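The Leftover Pills in the Hall Closet
15 November 2021

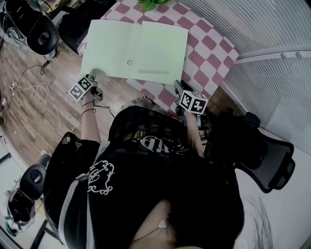
When Eilif Ljungberg came home to Brumley after his knee operation, he brought a bottle of 27 pain pills with him. He took four of them, decided he'd rather have an ice pack and a good radio program, and put the bottle up behind the towels, where it stayed for two years (he says three, but his wife keeps better track of these things).

I suspect most of us have a shelf like that. Pills prescribed for one person's bad week have a way of lingering until somebody else goes looking for them — a grandson, a houseguest, a neighbor with a sore back who means no harm at all.

The pharmacy in Plivstead set out a locked drop box last December, and people have been wonderfully willing to use it. By the end of summer it had taken in 655 bottles, 74 of them never opened. "I felt a bit silly carrying mine down there," Ljungberg told me, "and then I had to wait in line!"

If you'd like to do the same, scratch your name off the label and leave the pills in their bottle. Needles and inhalers can't go in the box, so ask at the counter about those. And if you're still taking something for pain, please talk with your doctor before you stop.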